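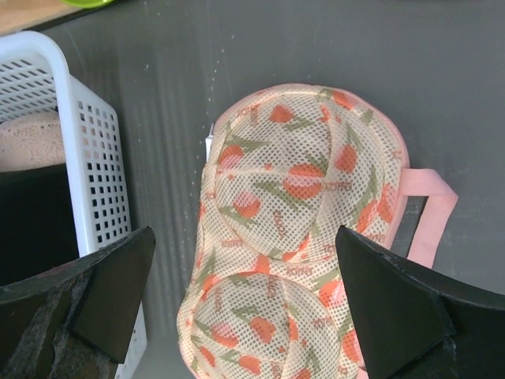 Figure 1. Wrist camera view of the bra-shaped wash bag between the fingers, with the sorting basket at left.

3. What We Bought, and What We Wish We Had Bought

When our group started in September we had 939 dollars from the department and, I'm a little embarrassed to say, no real plan for spending it. The arm itself belongs to the teaching lab, so we only had to budget for what goes on it and near it: fingers, finger padding, the wrist camera, and of course the laundry! Our advisor, Orsolya Bognár, asked us to write this section for whichever group takes over the project, so please forgive us if it rambles.

The largest purchase was the Clirnex wrist camera at 353 dollars. Damián argued for a cheaper one, and we went back and forth over it for longer than any of us would like to admit, but a small camera close to the fingers was what the task needed. Mesh is hard to see well. On the wash bag in Figure 1 the fabric is printed all over with fruit and leaves, and the gray work surface shows faintly through the thinner edges, so we wanted every bit of detail we could get.

The second purchase was a set of Futel fingers for 260 dollars, padding included. Please budget for more padding than you think you'll use. The outer face of the left finger is already scuffed and fuzzy, and we had put nothing aside for replacements (Valentina did warn us).

We gave the laundry items only 40 dollars, and looking back, that was the line we treated most carelessly. We had pictured socks and T-shirts. Olga was the one who pushed for awkward things, like the domed wash bag with its pink loop, or openwork fabric like the beige piece in the basket, and those are the items we ended up talking about at every meeting. A loop gives the fingers something definite to aim for, while a soft dome leaves you wondering where to pinch.

That leaves 286 dollars. We would like it held for the spring group, with padding first on the list, then a second basket with perforated walls like the white one, and after that as many odd-shaped mesh and lace pieces as the money will stretch to. Quotes for the padding are in Appendix B.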